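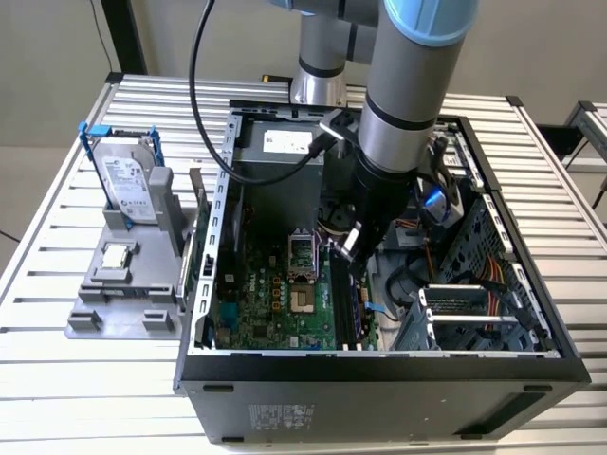 Papers > Robotics in Practice > Handling Rules for Automated Computer Assembly > Section 5

5. What the rules say, and what we ended up doing

5.1 Starting from somebody else's rulebook

I should admit up front that I used to skip the standards section in papers like this one. I'd go straight to the results table. Then I spent most of a winter trying to write handling rules for a robot that works inside desktop computers, and now I read everybody's standards section twice (and steal from it when I can).

We started with the Fosden handling guide, which our shop already had for the people who do this work by hand. It's a good guide! It covers grounding, where to hold a board, which parts you never touch, and what to do with a part you've dropped. What it doesn't cover is anything a person would do without being told. A technician who feels a memory module sitting crooked just stops pushing. Our arm will keep pushing until it hits a number, and the guide had no number in it.

So the first job was translation. Brenda Bunting and I went through all 19 of the Fosden rules and sorted them into ones the arm could follow as written and ones that needed a measurable limit. I thought the sorting would take an afternoon. It took until March, mostly because we kept arguing over the word "gently." The guide uses it for memory, for processors, for cables and for drive caddies, and it clearly means something different each time.

Share 2 Comments 5

5.2 Rules for working close to the board

The part of the rulebook I care most about is the part for the last little stretch of travel, when the fingers are already down inside the case. Everything in there is close together. A module sits near its neighbors, the capacitors stand up off the board, and there are wires that never lie in quite the same place in two machines. Figure 1 gives a fair idea of how tight it gets.

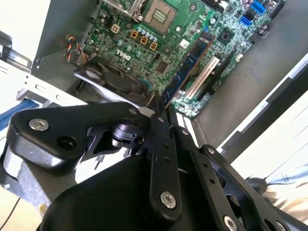

Figure 1. Gripper fingers just above a blue memory module seated on a Dell motherboard, with the fan wiring at left.

We wrote the close-work rules around what we call the quiet zone, meaning the space directly over the board where the arm has to run at its slow setting. Inside it, the wrist may not rotate unless the fingers are fully clear of the module. Sideways moves are allowed only along the length of the slot. If the planner wants to cross the processor socket, it has to go up and out of the zone first, travel over, and come back down – no shortcuts, even when the path looks clear. An open socket gets its own stricter rule: nothing is carried over it except the processor that belongs there.

Brenda wanted the sideways rule dropped. Her point was that it makes some picks awkward, and she's right, it does. But the Plavo planner treats a soft preference as something it can trade away for a shorter path, and I didn't want it bargaining with a row of capacitors. We kept the rule and lived with the slower cycle.

The other thing I'd push on anyone writing a rulebook like this is to say who can change a limit. Ours says that a force limit may be lowered by whoever is running the cell and raised only with two signatures. We borrowed that from Magnusson's shop procedures, where it applies to torque drivers, and it carried over with hardly a word changed.

5.3 Rules for looking before touching

Wrist cameras are great for this work and they also made us lazy for a while. Our early draft said only that the system must "confirm the target" before closing the fingers. Confirm it how? The Zotura vision package was happy to confirm a memory module with one end of it hidden behind the gripper.

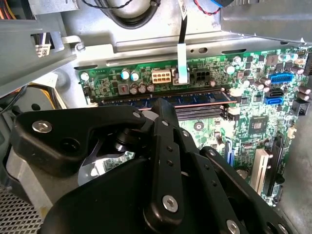 The current draft asks for two views from different wrist positions, and both ends of the module have to show up in at least one of them. Cables get the same treatment. Any cable that could fall within the closing path of the fingers has to be seen and marked, and if the system can't tell whether a cable is in front of the module or behind it, the rule is to back off and ask for a person. I know that sounds timid. I would still take a cell that asks too often over one that guesses, at least while we're learning which guesses are expensive.

We also had to decide what counts as the same attempt. If the arm backs away, looks again and comes back, is that a retry? Our first logs said no and our later logs said yes, which made a mess of the 286 entries we had by then. I went back and relabeled them by hand (with a lot of coffee) so that any return to the quiet zone counts as a new attempt. Please settle this before you log anything.

5.4 What still bothers me

Two things. First, our rules assume that the case is lying open on its side and that the fixture next to it is where the program thinks it is. There's a check for that at startup and none after. If something gets bumped halfway through a job, the rulebook is silent, and I don't like that at all.

Second, the guide we started from was written for people, and I suspect we've kept some rules only because they were already on the list. The rule on wrist straps is still in there, renumbered and everything, for the operator who reaches in after a stop. That one makes sense. The rule on sleeves, I'm less sure about – Brenda says leave it, since the cable bundle on the arm is a kind of sleeve, and we've agreed to take it up again in the next revision.

Last revised February 7, 2025

Search papers Enter keyword or author Go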